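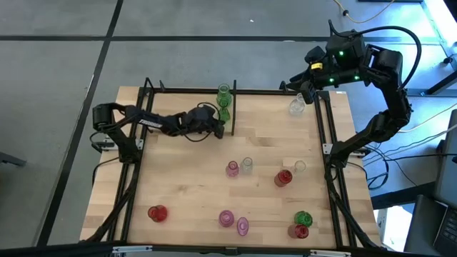 3.2 Study area and recruitment

The survey was carried out in Wevanside, a district of terraced housing on the eastern side of the town, built mostly between the wars. It has one secondary school, two primary schools and a row of shops along the main road. The nearest large supermarket is a bus ride away. We chose the district because the bus timetable had been changed shortly before the study began, and the council had published the old and new timetables side by side.

Letters were sent to 2652 addresses in May. Each letter held a short explanation of the study, a reply card and a stamped envelope. Households that did not reply received one reminder. No payment was offered, although those who completed the diary were sent a book of stamps afterwards. In all, 229 households returned the card and agreed to take part. Of these, 212 completed the full diary and are included in the results. The other 17 either moved away, withdrew or sent back diaries with more than two days missing.

3.3 The shopping diary

Each household kept a paper diary for two weeks. One adult was asked to write down every trip made to buy food, who made it, how they travelled, when they left and when they got home. Trips combined with another errand, such as collecting a child from school, were marked with a cross in the margin. We did not ask for till receipts. An earlier trial by Sultana and Gamage had found that people asked to keep receipts tended to stop filling in the diary after the first few days.

The wording of the diary was tested on 13 people who lived outside the district. Most had trouble with the word "trip", and several were unsure whether a stop at a corner shop on the way home from work should count. The final version used "any time you went into a shop and bought food or drink", and this caused fewer problems. A worked page was printed inside the front cover.

3.4 Coding

Diaries were typed up by Parveen Haque and Moushumi Paul, working separately. Where the two versions differed, the paper copy was checked again. Most differences came from handwriting, above all the figures 1 and 7 in departure times. Travel was coded as walking, bus, car, taxi, cycle or other. A trip that used more than one means of travel was coded by the longest part of the journey, so a ten-minute walk followed by a twenty-minute bus ride was entered as bus.

Deliveries were coded apart from trips and are left out of Figure 2. They are discussed in Section 5.

Figure 2. Food shopping trips by means of travel and day of the diary, all households with a complete diary.

4. Results

4.1 How people travelled

Walking was the most common way of getting to the shops, and most walking trips were short ones to the main road. Buses were used mainly for the larger weekly shop. Households without a car made more trips than those with one, but bought less each time, going by their own notes on the number of bags carried home.

The new timetable removed the mid-afternoon service. Several people wrote in the diary that they now went in the morning and waited for the noon bus back. Others had begun to walk one way and ride the other. Retired people living alone were the most likely to report this, and the least likely to have taken up home delivery. Kodikara found a similar pattern in his study of Plillano, where the change was to the route and the times stayed the same.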